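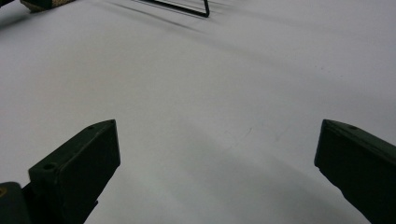 The letter from Hilier came in April, and by then she had already hung most of the towels.

She was paid by the piece. A towel went over the rack, corners even, and the next one followed. The order was for 1000. She had reached 896 the night before and written the number on the back of an envelope, which she kept in her apron.

The letter said the guesthouse in Kawaguchi had closed. It said the order would be cut, and that a new figure would follow. It didn't say when.

She read it twice and put it under the kettle. Then she went back to the table.
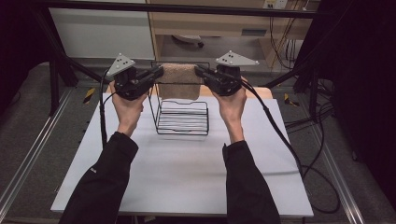

The tan ones were the hardest. The cloth was rough and the corners would not stay where she put them. Her mother had hung towels the same way, a corner in each hand, and had never looked at them while she did it. She had looked out the window and talked about the neighbors.

At 5 the phone rang. It was a man from the office — young, by the sound of him — and he asked how many she had left.

"Not many," she said.

He told her she could stop if she wanted. They would pay for what was done.

She thanked him and hung up. The light was still good. She moved the rack a little closer to her and picked up the next towel by its corners.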